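Getthorpe site, cell review meeting
26/08/2018, upstairs room. Notes typed up by Gwenllian Jarman, shout if I got anything wrong.

Present: day shift lead, night shift lead, maintenance (two), controls, safety rep, G. Jarman (minutes). Grendik service tech on the phone, line bad, dropped twice.
Apologies: purchasing.

1. Last minutes
Agreed, no changes. Door closer on the tool store still not fixed. Carry over again.

2. Crate drop at the transfer cell
Main item. Night shift lead went through it. Robot picked the top crate of a two-high stack at the infeed, lifted, started the swing, arm faulted partway. Gripper let go. Crate came down on the roller track and tipped off the side away from the gate. No one inside the fence, no one hurt. Contents were Wakholm castings, 21 of them scrapped, rest checked and put back in stock.

Controls has pulled the log. Alarm 974, gripper air pressure low, then the arm stop, then grip lost. Order matters, see below. Day shift lead asked if the alarm had come up before that week. It had, on nights, reset each time and not written down. Discussion about this, a bit heated. Night lead says the reset button clears it with no prompt and the log sheet has no line for it. Fair point. Log sheet to be changed.

Grendik say the fingers are meant to hold on loss of air, spring closed. Ours did not. Maintenance had the gripper off and found the left side spring seated wrong and the check valve sticking. Grendik want the valve sent back before they say anything about warranty. Safety rep wants it photographed and bagged first, agreed.

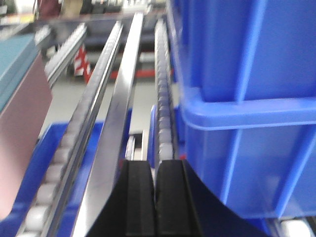 Wrist view and approach speed. Controls wants the pick approach slowed until the valve question is closed, production doesn't want to lose the cycle time. Currently at 94 percent of programmed speed on the way in. Blur on the wrist camera is bad enough that the rail and the crate ribs smear, though the fingers themselves come out dark and fairly solid, so we can at least see whether they are open. Controls says the crate rim is what the vision locks onto and if that is smeared then the pick point could be off as well. Not proven as part of the drop. Grendik tech said he has seen low air and a poor pick together on other sites, then line dropped. Agreed to run at half speed on approach for now, review in September.

Stack height. Safety rep asked why we are picking from a stack at all. Was single crates when the cell was signed off, went two high when the Dafis racking came in. Risk assessment never updated for it. Nobody could find a change form. Single crates only untill the assessment is redone. Day lead not happy, will need another person on infeed. Noted.

3. Guarding
Crate landed inside the fence but slid to the mesh and bent the bottom of one panel. Panel to be replaced not straightened. Maintenance to check what energy the mesh is rated for, paperwork is in the Grendik binder or should be.
Question whether the red and white barrier posts are being counted as guarding. They are not. They mark the walkway, that is all. Going in the toolbox talk.

4. Reset rules
Any grip or air alarm: stop, lock off, call maintenance. No reset and run. Applies to both shifts from today. Controls to put a keyed reset on alarm 974 so it can't be cleared from the panel. Night lead asked who holds the key on nights. Shift lead.

5. Air supply
Compressor drops off when the wash bay is running. Known for a while. Maintenance wants a seperate receiver for the cell. Purchasing not here so no price. Longer term the whole ring main is down for replacement in 2022, too far off to help us.

6. AOB
Floor tape lifting by the outfeed, re-lay.
Spare gripper fingers, none on the shelf. Order a pair.

Actions
- Valve photographed, bagged, sent to Grendik: maintenance
- Spring seat checked on the second gripper: maintenance, before restart
- Log sheet, add line for alarms and resets: G. Jarman
- Approach speed down, keyed reset: controls
- Risk assessment redone for stacked crates: safety rep and day lead
- Mesh panel, and rating paperwork: maintenance
- Price for air receiver: purchasing, G. Jarman to chase
- Toolbox talk both shifts: shift leads

Cell stays locked off until the first four are signed. Next meeting September, date to follow once Grendik confirm a visit.

Getthorpe Site Safety | Internal use only | Contact: site office | Back to top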